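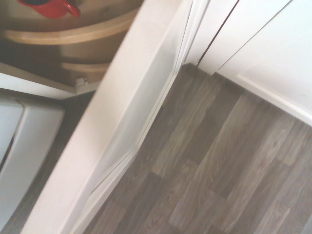
5. Loading the corner carousel

The Erneck brochure promises that every inch of a corner cabinet becomes usable. We would not count on it. Set the two tiers up as follows and judge for yourself.

5.1 Open the door all the way before you turn either tier. "Mostly open" is how rims get chipped.

5.2 Put everyday mugs on the upper tier, handles pointing inward. A handle that sticks out past the curved edge can catch on the door.

5.3 Keep heavy pots on the lower tier, close to the center.

5.4 Turn each tier one full circle by hand. If anything rubs, take it off and start again.

Note: The catalog calls the motion "silent." Expect some noise once the tiers are loaded.

Caution: Do not tighten the hinge screws to cure a dragging shelf. Older guides suggest it, and we have yet to see it help. Check the shelf height first (see section 7).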